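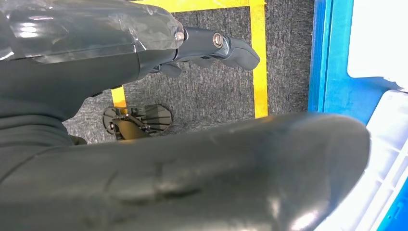
Broltgate workshop, Wednesday clear-out

Celina Bielecka booked us the back bay at Broltgate for a tidy, on the theory that two adults with a label maker could sort it before lunch. The inventory sheet lists 423 items. I have grown fond of perhaps four of them. Captions are mine, complaints to Bogdan Czerwiński.

The steel table

Everything without a home goes to the steel table, which by mid-morning had become a home. The big black piece is an engine cover marked 4A9, upside down from where I stood, and I'm told it cost somebody 70 dollars. Left of it is a handheld remote with an antenna, and along the far edge a hard case and a power adapter with its cables in the traditional tangle. The open cardboard box is for things we're keeping. Celina's colour-coded labels are still in her bag.
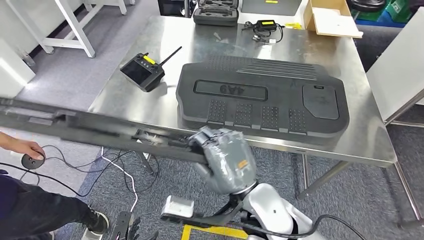

Still to come

The shelves by the roller door, which Bogdan says hold some 900 bolts, all of them apparently favourites. After that, the grey cupboard from the Olero days - nobody has the key, and Celina wants it catalogued anyway. More pictures once we find the key, or a bigger screwdriver.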